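## Section 2: Folding and stacking on the bed

Read Section 1 (sorting and airing) before you start. Everything in this section happens on the bed, with the woven mat laid over the sheet. The Loltstead house set stores its folded clothes in the white drawers and keeps hanging clothes in the wardrobe. If your room is laid out differently, change the storage steps to suit and leave the folding steps as they are.

### 2.1 What you need

- A made bed with the sheet pulled smooth
- One woven mat, rattan or similar, wide enough for a pair of adult jeans with the legs together
- Clear plastic bags for clothes going into longer storage
- Cletum drawer liners, if the drawers are bare timber

**Note:** The mat gives denim something to grip. On a sheet alone, the legs slide as you turn them over and the crease ends up crooked.

### 2.2 Setting up

1. Make the bed and pull the sheet tight at all four corners.
2. Lay the mat flat, with bare sheet showing between it and the far end of the bed. The finished stacks go along this strip.
3. Run your palm over the mat and check for broken strands. Trim any you find.
4. Put unfolded clothes on the side you will be standing or sitting on.
5. Open the curtains. Dark blue and black are easy to mix up in poor light.

**Caution:** Do not put damp clothing on the mat. The weave holds moisture and can mark the sheet underneath. If an item feels cool at the seams, return it to the airer and carry on with the next one.

### 2.3 Folding jeans

These steps suit plain and elasticated waistbands.

1. Empty the pockets. Do up the button and zip if there are any.
2. Lay the jeans on the mat with the waistband to your left and the legs to your right.
3. Smooth from the waistband to the hems with a flat hand. Flatten the pocket linings through the cloth.
4. Take one leg by the hem and lay it over the other, matching the outer seams. On an elasticated pair the waistband will gather. Match the seams and let the gathers sit where they fall.
5. Tuck the point of the seat in so that the long edge is straight.
6. Bring the hems up to just below the waistband.
7. Fold in half again for drawers. For shelves, fold in thirds.
8. Lift with both hands underneath and move the jeans to the stack.

If a leg twists during step 4, open the jeans out fully and start again from step 3. Tugging at one hem pulls the other leg out of line.

**Note:** Children's jeans need only one fold after step 5. Skip step 6.

### 2.4 Building the stacks

1. Start each stack with the heaviest item.
2. Keep colours together where you can. Reds bleed onto light cottons if they are stored before their first few washes.
3. Put striped and patterned tops on the top of a stack, where they are easiest to find.
4. Turn every folded edge to face the same way.
5. Stop when a stack starts to lean, and begin another beside it.

Clothes that won't be worn until the season changes can go in a clear bag. Press the air out by hand and fold the opening under. Bags packed in February should be opened and aired before winter.

**Caution:** Plastic bags are a suffocation hazard. Keep them away from babies and small children, and put spare bags away as soon as you have finished.

### 2.5 Putting away

1. Carry one stack at a time, with a hand underneath.
2. Fill the bottom drawers first.
3. Stand jeans on their folded edge if the drawer is deep enough. Otherwise lay them flat.
4. Shake the mat outside, then roll it. Do not fold it.

Replacement mats are listed in the Provotetti parts sheet under item 332. The De Luca mat, item 322, is narrower and suits shirts and children's clothes only.

### 2.6 Reference pictures
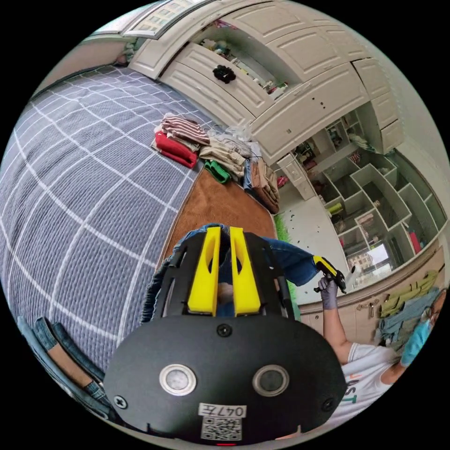
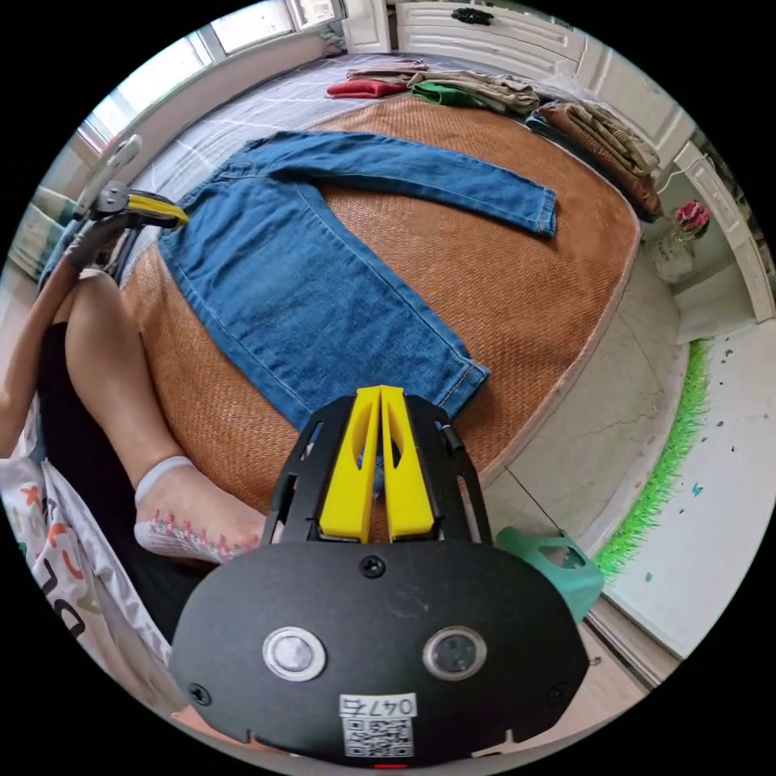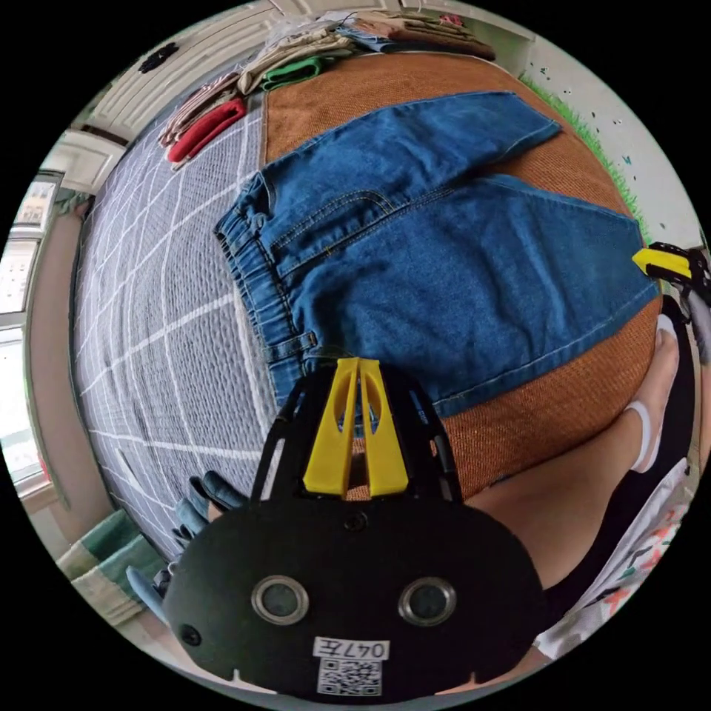

*Jeans on the woven mat, waistband to the left (second and third pictures).*

Section revised by Danilo Agbayani, August 13, 2026.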